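I've read enough closet advice to distrust most of it, so take this as one more opinion. In August I got talked into the Vavley method by a newsletter that arrives every month whether I open it or not. The pitch is that clothes left lying on furniture are a "decision you haven't made." I think they're clothes lying on furniture, but the ottoman in the living room had become a second dresser and I was ready to try something. 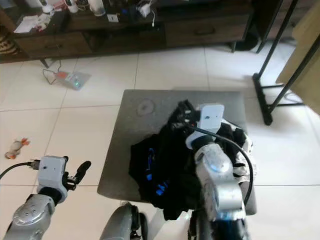
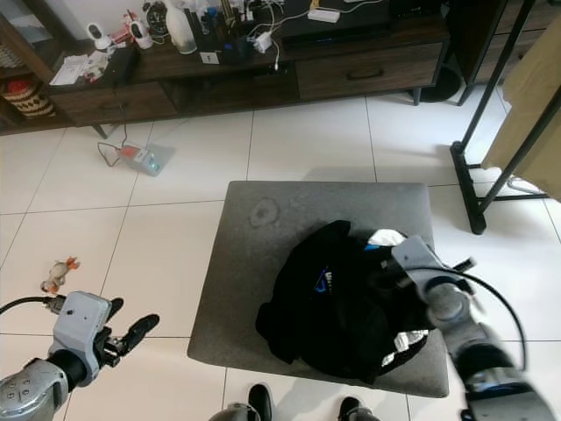
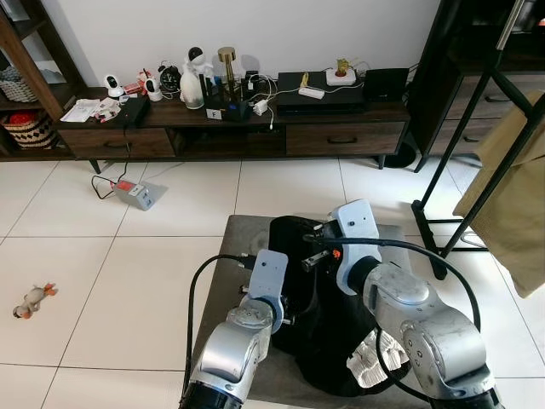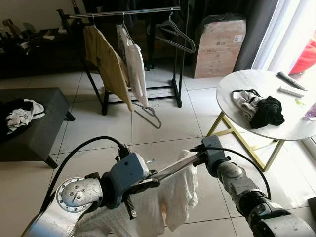 *The gray ottoman with the black pile in the first three, the clothing rack in the last.*

The method gives you 18 hangers' worth of space and no more. Everything that doesn't earn a hanger gets folded, given away or put in a bag you're supposed to "revisit with fresh eyes." Mine is a bare metal rack with one rail, so I didn't need a workbook to tell me it fills up fast. I went with gray hangers so they'd all look alike. One of them always ends up down near the bottom of the rack and I've stopped picking it up.

What the Vavley people skip over is the dark stuff. Shirts are easy. A tan shirt goes on a hanger and looks like a tan shirt. Black clothes in a heap are a different job, and you have to pull at the thing a few times before you find a collar or a sleeve. I still start there, though, and do the white things last when I'm bored and want it to go quickly.

I also tried the folding board from Mikodon for 6 evenings. It works fine on T-shirts. Anything with a lining or a thick cuff comes out shaped like a pillow, and then the board itself needs somewhere to live. It went back in its box.

Some of this was a furniture problem all along. An ottoman at that height is going to collect clothes. Mine already has a faded ring on the top, so it was never going to be the nice clear seat from the catalog. The TV stand is worse (alarm clock, two cameras, cords going everywhere) and there's a toy on the floor that I step around. The Vavley checklist wants every surface in the room done in the same session. I don't believe anyone does that.

So my version has 4 rules. Black pile first, on the ottoman. Hang what hangs. Socks and small things go on the round side table until the rest is finished. Leave the TV stand alone.

The newsletter says a room should be "reset" by 18 minutes in. I haven't timed it and I'm not going to. I'll report back if the side table turns into the new ottoman - my money is on yes.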